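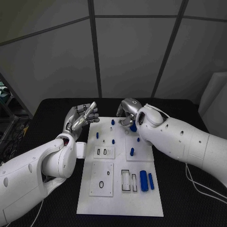 5.2 Force errors and the unwanted push

The Tarkar system made 900 insertion attempts on the test board during the study. Of these, 577 were finished without any help from the operator. The most common reasons for failure were ordinary ones, such as a part that turned in the fingers or a hand pose that was wrong by a few millimeters. These are treated in Section 5.1. In the present section we discuss a smaller group of 40 attempts, in which the arm pushed the part against the board with much more force than the controller had been asked for. We consider this group more serious than the others. A missed hole costs some time, but an unwanted push can break a finger joint, and it could also hurt a person who has a hand on the board at that moment.

The fault was first noticed by the operator and not by the software. Lakshmi Rodrigues, who supervised most of the attempts, wrote in the lab notes that the left arm "leans" at the end of a long reach. At first we did not find anything in the logs to support this. The measured contact force stayed under the limit in every one of the attempts she had marked. Only when we put a separate scale under the board did we see that the force in the logs and the force on the board were different, and that the difference was always in the same direction. The logged value was too low.

We then looked at three possible causes. The first was drift of the force sensor with temperature. We let the arm hold a fixed pose for one hour, both after a cold start and after a full session of work, and the offset changed very little. The second was the filter in the Brillero controller. The inner loop runs at 2000 Hz, and the force signal is smoothed before it is compared with the limit, so a short peak can be partly hidden. This is a real weakness and we have corrected it, but it cannot explain an error which stays for several seconds. The third was the external cable of the arm, and this was the cause which we could finally confirm.
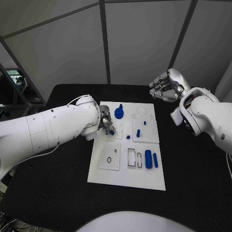
Gravity compensation in our system uses a model of the arm and the hand, and the model does not include the cables. The sensor is set to zero once, at the start pose, with the cable load already present. When the arm moves away from this pose, the load changes, and the controller takes the change for a contact force. In Fig. 6 the left hand is holding a small peg just above the small raised plate, with the forearm stretched out over the board. The thin cable loops along the top and side of the arm, goes over the joint housing, and hangs down along the lower side. In a pose of this kind the cable can pull the wrist upward when its slack is used up. The controller reads the pull as a reaction from the board which has the wrong sign, subtracts it from the real contact force, and continues to press until the sum agrees with the target.

To test this explanation, we repeated the same reach with the cable held by hand, so that it had free length in all poses. The leaning did not appear. With the cable back in its usual place it appeared again, although not in every repetition. We believe that the changes between repetitions come from the way the cable settles on the housing, and we have no good method to predict this. The Poduval correction, which estimates a slow offset from free motion before contact, removed a large part of the error for the pegs. It helped less for the gear, where the approach is short and there is almost no free motion to learn from.

Two changes were made after these tests. The sensor is now set to zero again at the approach pose, directly before each contact, and not only at the start. Also, the position of the hand below the expected contact height is now checked by itself, independent of the force signal. If the fingers go lower than they should, the arm stops and moves back, even when the force seems to be normal. This second check is simple, and we should have had it from the beginning. A stop which depends on only one sensor gives no protection when the error is in that sensor.

Some problems remain. The height check needs a correct board height, which we still measure by touching the board at the start of a session, and a board that is moved later will not be noticed. The right arm has the same type of cable routing, but the fault was found only on the left, and we do not know the reason. A fixed guide for the cable has been designed and is not yet tested. Until then, the rule in our laboratory is that no person reaches over the board while either arm is under force control.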